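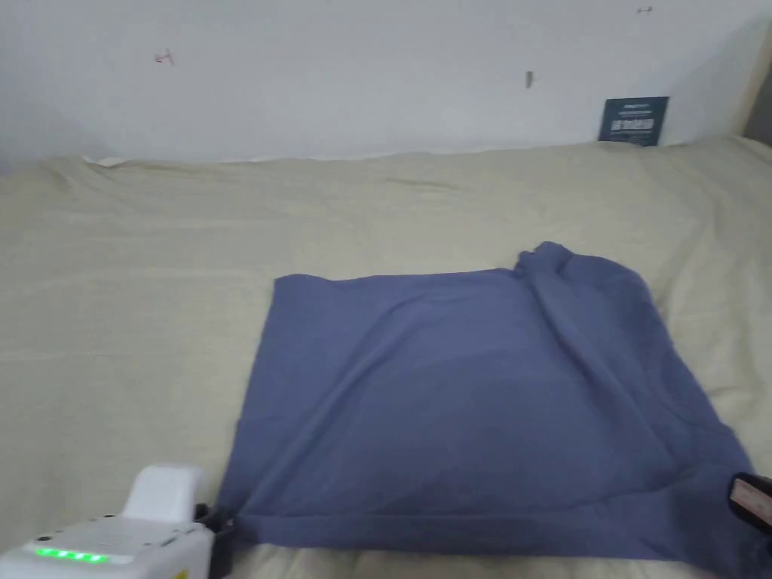
Inicio | Programa | Apuntes | Prácticas | Bibliografía | Contacto

Aprendizaje por demostración: manipulación de telas con pinzas de mano
Apuntes de la sesión
Gunther Nolte, abril de 2018

Antes de entrar en materia, una aclaración para quienes faltasteis a la clase anterior. Habíamos dejado el tema en el punto en que un brazo robótico sabe ya coger un objeto rígido, llevarlo a otro sitio y soltarlo, y alguien (creo que fue Gun-woo Ahn, desde la última fila) preguntó qué pasa cuando el objeto no es rígido. Me alegró muchísimo la pregunta, porque es justamente el tema de hoy y me ahorró media introducción.

Una taza tiene posición y orientación, y con seis números la dejamos bien descrita. Una tela, en cambio, tiene tantas configuraciones que ni siquiera sabemos muy bien cómo escribirlas. Podemos representarla como una malla de puntos unidos por muelles, y de hecho eso es lo que hace casi cualquier simulador, pero en cuanto un pliegue tapa a otro la cámara deja de ver buena parte de esos puntos y nos quedamos adivinando. A esto lo llamamos autooclusión, y os pido que apuntéis la palabra, que luego saldrá muchas veces.

1. Por qué demostrar en lugar de programar

El camino clásico consiste en detectar una esquina, calcular un punto de agarre y ejecutar una trayectoria planificada. Funciona bastante bien en el laboratorio con una tela extendida y de color uniforme. Cuando la tela está arrugada, el detector confunde el vértice de un pliegue con una esquina verdadera, la pinza agarra donde no debe y todo lo que viene detrás hereda el error. Se puede ir parcheando caso por caso, y yo mismo he pasado más tiempo del que quisiera confesar escribiendo parches de esos.

El camino que seguimos en el proyecto Lanow parte de otra idea: que una persona haga la tarea, que se registre lo que hace y que una política aprenda la relación entre lo que se ve y el movimiento siguiente. Es lo que en la bibliografía encontraréis como clonación de comportamiento. No hay un modelo explícito de la tela. Tampoco hay una regla que diga qué es una esquina; eso tendrá que salir de los datos, si sale.

2. Las pinzas de mano

La persona trabaja con dos pinzas de mano, una en cada mano, y con una cámara a la altura de la cabeza. La ventaja frente a la teleoperación es grande: no hace falta tener el robot delante, se nota en la propia mano si la tela está tirante y se aprende a usarlas en un rato. Seon-mi Woo, que preparó el protocolo de registro, insiste mucho en que el demostrador haga la tarea con la pinza y nunca con los dedos. Parece una tontería, pero la tentación de alisar una arruga con el canto de la mano es enorme (probadlo y veréis), y un gesto así no le sirve de nada a un robot que no tiene canto de la mano.

De cada demostración guardamos la trayectoria de ambas pinzas, la apertura de las mandíbulas y el vídeo, todo con una misma base de tiempos. La frecuencia de registro es de 30 muestras por segundo. Si las señales se desfasan, la política aprende que hay que cerrar la pinza antes de llegar a la tela o después de haberla pasado, y os aseguro que es un fallo desesperante de diagnosticar, porque cada señal por separado parece correcta.
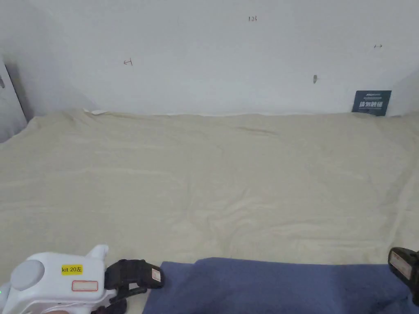

Figura 1. Las dos mandíbulas separadas, sin tela entre ellas, junto al paño azul violáceo. En la carcasa blanca se lee «kit 20左».

El carácter de la etiqueta significa «izquierda». Distinguir bien los lados es más importante de lo que parece: si se intercambian las pinzas al procesar los datos, las trayectorias siguen siendo suaves y verosímiles, y la política resultante cruza los brazos. Antes de entrenar conviene siempre reproducir unas cuantas demostraciones y mirarlas con calma.

3. Fases de una demostración

Para el análisis (la política no recibe esta información) dividimos cada demostración en aproximación, agarre, tensado, traslado y liberación. El tensado es la fase que más me gusta, y la que peor cubren los conjuntos de datos de objetos rígidos. Al separar un poco los dos puntos de agarre la tela se estira, muchos pliegues desaparecen y el estado se vuelve más fácil de ver. O sea, que la acción sirve para mover la tela y también para obtener información sobre ella. En la literatura se habla de percepción interactiva, y Lucinda Boateng os contará mucho más en su seminario de septiembre.

La liberación tiene también su miga. Si se abren las dos mandíbulas a la vez, el borde suele caer recto; si una se retrasa, la tela gira un poco y deja una diagonal. Los demostradores con práctica lo compensan sin darse cuenta, y cuando se lo preguntas no saben explicarte cómo.

4. Qué obtuvimos

En la primera ronda reunimos 396 demostraciones válidas. Comparamos dos políticas: una que predice una única acción a cada paso y otra que predice un tramo corto de acciones y lo ejecuta antes de volver a mirar. La segunda se comportó claramente mejor en el tensado. La primera dudaba – se acercaba al borde, se alejaba, volvía a acercarse – y esa duda se explica bastante bien si pensamos que distintas personas agarran en momentos distintos y que la política está promediando entre todas ellas.

Ahora bien, la segunda tiene un coste, y quiero que lo tengáis presente cuando leáis el artículo de Engelbert Egger. Mientras ejecuta un tramo está, en la práctica, a ciegas. Si la tela se escurre de la mandíbula a mitad de camino, la política termina tranquilamente su movimiento con la pinza vacía. Tramos más cortos reaccionan antes y dudan más. No tenemos una receta para elegir la longitud, y desconfiad un poco de quien os la dé.

Queda sin resolver la generalización a otros tejidos. Con paños delgados los resultados se mantienen razonablemente; con telas gruesas el agarre falla mucho más, sospecho que porque la mandíbula empuja el borde en vez de pellizcarlo. Digo sospecho porque no hemos hecho todavía el experimento que lo separaría de otras explicaciones, como el cambio de textura en la imagen.

5. Para la práctica

Trabajaréis en grupos de 2 personas. Cada grupo recibirá un subconjunto de demostraciones ya sincronizadas y tendrá que marcar a mano los límites de las cinco fases, cada miembro por su cuenta y sin mirar lo del otro. Después comparáis las marcas y comentáis dónde no coincidís. Os adelanto que el final del tensado da mucha guerra, y una discrepancia bien comentada vale tanto para la nota como una coincidencia.

Entregad un documento breve con las curvas de apertura de ambas pinzas, vuestras marcas superpuestas y un párrafo sobre el criterio que habéis seguido. Quien se anime puede intentar detectar automáticamente el agarre a partir de la apertura (pista: un umbral fijo no basta, porque la mandíbula se detiene antes con un pliegue doble que con una sola capa). Las dudas, por favor, a Gun-woo o a mí, y mejor con la gráfica delante, que así nos entendemos mucho antes.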